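普雷斯特维尔机器人社课程项目完成阶段验收:低成本机械臂学习开合抽屉

2020年6月30日 社团通讯

瓦克内斯技术学院(Varkness)学生机器人社本学期的课程项目已完成阶段验收。项目代号Vusalholm,课题为“小型抽屉类物体的接触式操作”,由指导教师Eilidh Jardine负责,实验在普雷斯特维尔(Prastevell)校区进行。参加项目的6名学生分为2个小组,一组负责机构与布线,另一组负责数据记录与策略训练。

课题范围

项目要求机械臂在桌面级或地面级工作区内,完成对小型收纳盒抽屉的拉开、推回以及抽屉内轻质物品的取放。与常见的方块抓取练习相比,抽屉操作的难点集中在接触阶段:抽屉的运动方向受导轨约束,末端执行器的运动方向若与导轨方向存在夹角,侧向力会使抽屉卡滞,或使整个盒体在支撑面上滑动。收纳盒自重小,底部未作固定,这一问题在拉开动作中尤为明显。

课程大纲规定不得将盒体粘接或夹持在支撑面上。学生可以调整盒体的初始位置,但策略必须能够容忍盒体在操作过程中发生的小幅位移。大纲同时规定,不得在盒体上粘贴定位标记,所有位姿信息只能来自相机图像和关节编码器读数。

硬件

机械臂为舵机驱动的桌面型结构,连杆为打印件,末端为平行开合的双指夹爪。控制板与上位机之间采用串行总线通信。腕部安装一台小型相机,随末端运动,另有一台固定相机从侧方记录整个工作区。固定相机的画面仅用于复核,不进入策略输入。

腕部相机的安装角度在学期中改动过一次。最初的安装角度较为陡直,夹爪接近目标时,视野大部分被手指占据,抽屉拉手在接触前就已离开画面。机构组重新设计了支架,将光轴向前倾斜,使指尖保持在画面下缘,拉手在接近过程中保留在画面内的时间得以延长。代价是末端包络尺寸增大,靠墙作业时支架先于手指接近墙面,轨迹规划中需另加一项避让约束。

指尖材料方面,学生先后试用了硬质打印指尖和带橡胶层的指尖。硬质指尖在圆形拉手上容易打滑,夹持力加大后舵机温升明显。橡胶层提高了摩擦,但反复摩擦后边缘会磨损,磨损后的接触位置与标定值产生偏差。机构组的处理方式是将指尖列为消耗件,在每轮采集开始前检查,并在记录表中登记更换时间。

数据采集

示教数据由学生以主从方式采集。操作者移动主臂,从臂同步跟随,系统以固定频率记录关节角、夹爪开度和图像。单条示教从夹爪处于初始位姿开始,到抽屉达到目标状态且夹爪退回安全高度为止。每个布置位置采集20条示教,布置位置由数据组事先抽签确定,操作者不得自行挑选。

采集规程对失败示教也有要求。抽屉未到位、盒体位移过大或夹爪与墙面发生接触的示教须保留原始文件,标注失败类别,不进入训练集,但用于后期分析。Jardine在验收说明中写道,课程考核的对象包括记录的完整性,删除失败样本的小组将被扣分。

时间同步是采集阶段工作量最大的一项。图像与关节数据由不同线程写入,初期版本未使用统一时钟,回放时可以观察到夹爪已经闭合而图像仍停留在接近阶段。数据组改用上位机单调时钟为两路数据打戳,并在写盘前按时间戳对齐,丢帧处以空记录填补,不作插值。此前采集的数据全部作废,未并入后续训练。

标定流程

相机内参使用棋盘格标定,手眼关系使用多姿态法求解。由于舵机存在回程间隙,同一目标位姿从不同方向趋近时,末端实际位置不一致。学生在标定时统一规定了趋近方向,并在策略执行阶段对最后一段接近轨迹施加同样的方向限制。这一做法牺牲了部分可达姿态,但重复定位的离散程度有所下降。

零位漂移的检查安排在每日开机后。机械臂移动到机械限位附近的参考姿态,读取各关节编码器值并与基准文件比较,超出容差时须重新归零。容差值由小组自行设定,但设定依据必须写入实验记录。

策略训练

数据组采用模仿学习方法,以腕部图像和关节状态为输入,输出一段短时域内的关节目标序列。执行时只取序列前段,随后重新推理。序列过短时,动作在接触前后出现抖动;序列过长时,盒体一旦移动,策略来不及修正。小组最终按验证集误差和实机表现综合选取长度,未单独追求离线指标。

图像增强只使用亮度和对比度扰动。学生曾尝试随机裁剪,但裁剪改变了指尖在画面中的位置,而指尖位置对腕部相机来说近似固定,策略实际上将其作为参照。加入裁剪后接近段误差上升,该项随即取消。

背景条件的设置参考了另一门课程的做法。工作区支撑面与墙面使用带图案的材料,目的在于检验策略是否依赖背景纹理。同一收纳盒在多种背景前分别采集,训练集与测试集的背景不重叠。盒体颜色、抽屉初始开度和抽屉内物品也列为变量,由记录表逐项登记。

接触段控制

拉手的几何形状直接影响抓取方式。圆形球状拉手允许手指从多个方向夹持,但接触面积小;手指若偏离球心,闭合过程会把拉手挤出。学生比较了两种方案:一是双指对称夹持拉手后沿导轨方向后退,二是单指从抽屉边缘勾住前板后拉动。第一种方案在抽屉完全闭合时适用,第二种方案要求抽屉已有一定开度。策略未作显式切换,两类示教混合训练,由初始图像决定执行哪一类动作。
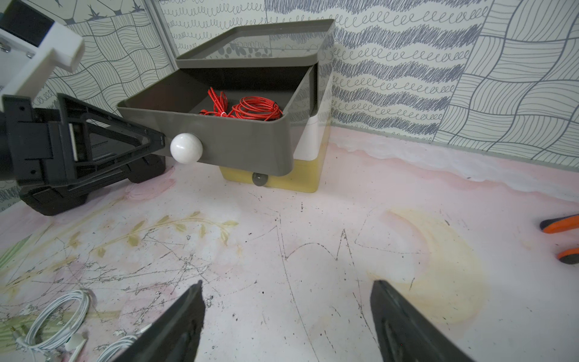
推回动作的示教相对简单,但终止条件需要单独处理。抽屉到底后继续施力会推动整个盒体,盒体靠墙时则表现为舵机电流上升。控制程序读取舵机负载反馈,负载持续超过阈值即判定到位并停止前进。阈值设得过低时,导轨摩擦会造成提前终止,抽屉留有缝隙;数据组以空抽屉和装有物品的抽屉分别测定后,取较高一侧的数值。

抽屉内放置线材时,终止判断受到的干扰最大。成捆线材有弹性,线圈一旦高出抽屉侧壁,推回时会与上层结构摩擦,负载曲线与到位时的曲线相近。程序目前无法区分这两种情况,记录中统一标注为“疑似干涉”,由操作者人工复核。Jardine要求下一阶段在判据中加入图像信息,至少应当能够识别抽屉前板是否仍处于伸出状态。

验收情况

验收由指导教师主持,课程助教Morrison负责核对记录。各组依次演示拉开、推回和取放任务,并提交采集日志、标定文件和训练配置。验收采用固定的布置清单,清单在演示当天才向学生公布。演示期间允许重新归零,不允许修改策略参数。

拉开和推回任务通过验收。取放任务附条件通过,原因是线材类物品的夹持不稳定,夹爪闭合后线圈发生变形,提起时部分线圈仍与抽屉边缘接触。验收意见列出2项整改内容:补充线材类物品的示教数据;在腕部支架外侧加装线缆固定件,避免相机线缆在末端旋转时受力。

记录核对中发现,部分示教文件的指尖更换登记缺失,无法确认采集时使用的指尖批次。相关文件暂从训练集中移出,待数据组比对图像后再决定是否恢复。标定文件完整,趋近方向的规定在各次采集中执行一致。

后续安排

整改工作在暑期进行,复验定于8月。机构组将重新打印腕部支架,减小靠墙一侧的外廓尺寸,同时保持现有光轴角度。数据组将整理采集规程,作为下一届选课学生的实验指导材料,内容包括时间同步、失败类别标注和指尖检查三部分。

支架模型、采集脚本和记录表模板将在复验通过后存入课程资料库,校内学生可按课程账号下载。示教数据因体积较大,不提供网络下载,需要使用的学生可携带硬盘到普雷斯特维尔校区实验室拷贝,并在登记表上填写用途。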